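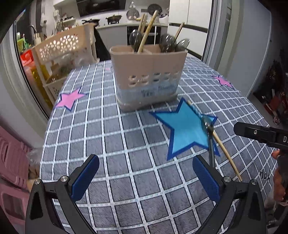 A spoon and a chopstick on the table, with the utensil holder behind.

Monday, November 15, 2021

I wish to record a fault in the Tomholm gripper work. In a session of 50 picks, the jaw reading stuck at its last value on 6 of them. The log then showed a closed grip whatever the jaws were doing.

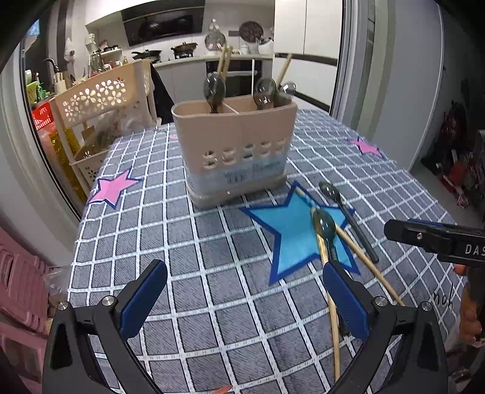
The same fault was noted in July and put down to a loose plug. I no longer accept that finding - the plug has been replaced and the readings still stick.

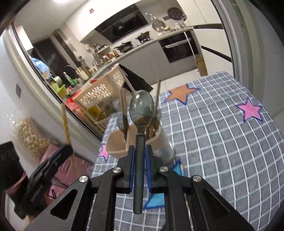

Spoon held by the handle.

Ayele has been asked for a new sensor board. Until it is fitted, the Purnora arm must not be run from these logs, as a false closed reading could send it off at full speed with nothing held.
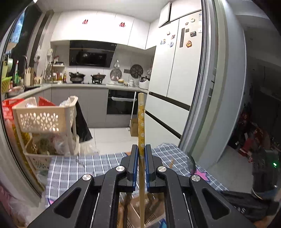 Chopstick held upright between the pads.

Sessions are limited to 40 picks for now, and each log is to be checked by hand.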